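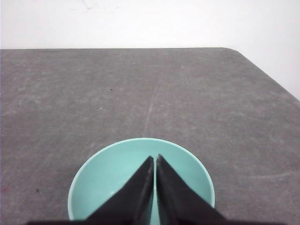

A teal bowl with a soft matte glaze, on a gray tabletop.

Florside makes stoneware tableware in a single-story building behind the rail yard, and opened its doors to trade visitors for one afternoon in February. I was in the second group, which started at the glaze kitchen and worked backward to the clay store.

Glazes are mixed in 60-liter tubs and passed twice through a fine sieve. Dagný Blöndal, who runs the kitchen, checks density by weighing a 100 ml sample in a plastic syringe and writes the figure on a strip of tape on the lid. The blue-greens take most of her time. Batch 539 was open when we came in, and she had a row of test tiles from it next to tiles from the previous mix. The two looked the same to me. She said the newer one was slightly too green and would be corrected with a small addition of base.

Matte glazes are less forgiving on rims than glossy ones. Where the coat thins over an edge, the color breaks lighter, and buyers either want that line or send the bowls back. Levetti, the larger of the two customers mentioned, wants it. Kutel does not, and its bowls get a second pass on the rim with a sponge before firing.

The forming room has two jigger wheels and an older Frandsen press, used for plates only. Bowls come off the molds at leather hardness and are trimmed at the foot by hand. Nermina Omerović trimmed one for us in under a minute, then cut it in half with a wire to show the wall — even from the rim down to the curve, thicker at the base. A base left too thin will slump in the kiln, and one left too thick dries slowly and tends to crack.

Firing was the short part of the tour. One kiln was cooling and could not be opened, the other was being stacked. Shelves are set 20 mm clear of the tallest piece on each level.

The seconds shelf is by the exit. Most of what was on it had pinholes or small glaze crawls near the foot. Prices are marked in pencil on the underside, cash only, and there is no wrapping paper, so bring a towel. Parking is on the street side; the yard gate is locked at 4:30.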